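色はどうして見えるの？

キッズかがくノート　光と色のページ
更新日：2019年4月28日

りんごは赤、葉っぱは緑、空は青。わたしたちのまわりには、たくさんの色があります。では、夜に部屋の電気を消したとき、りんごは何色に見えるでしょうか。まっくらな部屋では、りんごの形も色もわかりません。電気をつけると、また赤いりんごが見えます。

色を見るには、光が必要です。このページでは、光と色の関係を順番に説明します。

光がものに当たると

太陽や電灯から出た光は、まっすぐに進みます。光がものに当たると、一部ははね返り、一部はものの中に吸いこまれます。はね返ることを「反射（はんしゃ）」、吸いこまれることを「吸収（きゅうしゅう）」といいます。ガラスや水のように、光が通りぬけるものもあります。

反射した光が目に入ると、わたしたちは「そこにものがある」とわかります。自分で光を出していないものは、どこかから来た光を反射しているから見えるのです。机も、ノートも、友だちの顔もそうです。月も自分では光っていません。太陽の光を反射して、明るく見えています。

布も光を反射します。しわのある布をよく見ると、同じ色の布なのに、明るいところと暗いところがあります。しわの山の部分は光が当たりやすく、谷の部分は光がとどきにくいためです。絵で布をかくときは、このちがいをかくと、やわらかくふくらんだ感じになります。

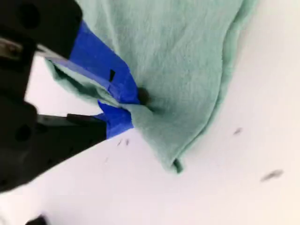
白い光にはいろいろな色がまじっている

太陽の光は、ふつうは白っぽく見えます。でも、この光には赤、だいだい、黄、緑、青、むらさきなど、いろいろな色の光がまじっています。

それがわかるのが虹です。雨上がりの空には、小さな水のつぶがたくさんうかんでいます。太陽の光が水のつぶに入ると、光の進む向きが少し変わります。これを「屈折（くっせつ）」といいます。曲がり方は光の色によってちがい、赤い光はあまり曲がらず、むらさきの光は大きく曲がります。光はつぶのおくで反射して、また外へ出てきます。そのとき色ごとに分かれているので、空に色の帯ができます。

虹は、太陽を背中にして立ったときに見えます。朝なら西の空、夕方なら東の空をさがしてみましょう。ホースで庭に水をまくときも、太陽を背にして細かい水をまくと、小さな虹ができることがあります。

光には「波」の性質があります。波の山からとなりの山までの長さを「波長（はちょう）」といいます。赤い光は波長が長く、青やむらさきの光は波長が短い光です。どちらもとても短いので、波の形を目で見ることはできません。

りんごが赤く見えるわけ

白い光がりんごに当たると、りんごの皮は青や緑の光を多く吸収し、赤い光を多く反射します。目にとどくのはおもに赤い光なので、りんごは赤く見えます。

葉っぱには、葉緑素（ようりょくそ）という緑色のつぶのもとがふくまれています。葉緑素は赤や青の光をよく吸収し、緑の光はそれほど吸収しません。残った緑の光が目にとどきます。葉っぱは、吸収した光を使って養分を作っています。5月ごろの若い葉は明るい黄緑色ですが、夏になるにつれて、こい緑色に変わっていきます。

白いものは、どの色の光もよく反射します。いろいろな色の光がまじって目に入るので、白く見えます。黒いものは、どの色の光もほとんど吸収してしまいます。目にとどく光が少ないので、黒く見えます。灰色のものは、その中間です。どの色の光も、同じように少しずつ反射しています。

ただし、黒いものが光をまったく反射しないわけではありません。黒いくつをみがくと、つやが出て、光って見えるところができます。表面がなめらかだと、光が決まった向きにそろってはね返るからです。表面がざらざらしていると、光はあちこちの向きにはね返り、つやのない黒になります。 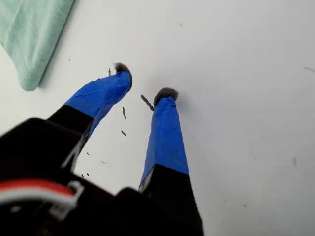
白い面の上では、黒と青がはっきり見える。

目の中ではたらく細胞

目に入った光は、ひとみを通り、レンズを通って、目のおくの「網膜（もうまく）」にとどきます。網膜には、光を感じる細胞（さいぼう）がならんでいます。

色を見分けるのは「錐体（すいたい）細胞」です。多くの人は三つの種類の錐体細胞を持っています。赤のあたりの光に強く反応するもの、緑のあたりに反応するもの、青のあたりに反応するものです。三つの反応の強さのくみあわせが脳に伝わり、脳が「これは黄色だ」「これはむらさきだ」と判断します。

もう一つ、「桿体（かんたい）細胞」があります。桿体細胞は弱い光でも反応しますが、色を見分けることはできません。うす暗い部屋で色がわかりにくくなるのは、おもに桿体細胞がはたらいているからです。

色の見え方は、だれでも同じではありません。赤と緑のちがいがわかりにくい人や、ほかの色が見分けにくい人もいます。地図やグラフを作るときは、色を変えるだけでなく、線の種類を変えたり、文字を入れたりすると、多くの人に伝わりやすくなります。

動物の目も、人の目とはちがいます。犬は青と黄色のちがいはわかりますが、赤と緑を見分けるのは苦手です。ミツバチは、人には見えない紫外線（しがいせん）を見ることができます。花びらには、紫外線で見るともようがうかび上がるものがあり、みつのある場所の目印になっています。

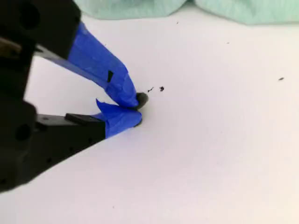
となりにある色も、ものの見えやすさに関係します。二つの色の明るさの差が大きいと、さかい目がはっきりします。白い紙に書いた黒い文字が読みやすいのは、このためです。白い紙に黄色で書くと、明るさの差が小さくて読みにくくなります。写真の小さくて丸いものは、こい灰色です。まわりの台が明るい白なので、小さくても見つけられます。もし黒い台に置いたら、形はもっとわかりにくいでしょう。青いテープも、白と黒のどちらとも色がちがうので目立ちます。道路の標識や、工事の場所の黄色と黒のしまもようも、こうした色のちがいを利用しています。

光の色と絵の具の色

赤、緑、青の光をまぜると、白い光になります。この三つを「光の三原色（さんげんしょく）」といいます。赤い光と緑の光を重ねると黄色に、緑の光と青い光を重ねると明るい水色に見えます。テレビやタブレットの画面は、赤、緑、青の小さな光のくみあわせで、いろいろな色を見せています。

絵の具では、まぜるほど色が暗くなります。絵の具は光を吸収するので、まぜると吸収される光がふえるからです。絵の具やインクの三原色は、シアン（緑がかった青）、マゼンタ（赤むらさき）、イエロー（黄）です。プリンターの多くは、この三色に黒をくわえて印刷します。

色えんぴつのセットにも、いろいろな大きさがあります。Brikitikの色えんぴつは40色のものと88色のものがあり、Pirmontの色見本帳には2,000の色がのっています。となりどうしの色はよくにていて、明るい場所でならべないと見分けられないものもあります。

やってみよう　光を変えて色を見る

用意するもの
・懐中電灯
・赤、青、緑の透明なセロハン
・輪ゴム
・白い紙
・いろいろな色の折り紙

やり方
1　懐中電灯の先に赤いセロハンをかぶせ、輪ゴムでとめます。
2　部屋を暗くして、白い紙を照らします。紙は何色に見えますか。
3　赤、青、緑の折り紙を一枚ずつ照らし、見えた色をノートに書きます。
4　セロハンを青、緑に取りかえて、同じように調べます。
5　部屋を明るくして、もとの色とくらべます。

赤い光で照らすと、白い紙は赤く見えます。青い折り紙は反射する赤い光が少ないので、黒っぽく見えるはずです。セロハンがうすいとちがいが小さくなるので、二枚重ねてためしましょう。

懐中電灯の光を人の目に向けてはいけません。太陽を直接見ることも、目をいためるのでやめましょう。暗い部屋では、足もとに物がないか先にたしかめてください。

ことばのまとめ

反射：光がものに当たってはね返ること。
吸収：光がものに吸いこまれること。
屈折：光が水やガラスに出入りするときに、進む向きが変わること。
波長：波の山からとなりの山までの長さ。
網膜：目のおくにある、光を感じるまく。
紫外線：むらさきの光より波長が短く、人の目には見えない光。

次のページ：夕焼けはなぜ赤いの？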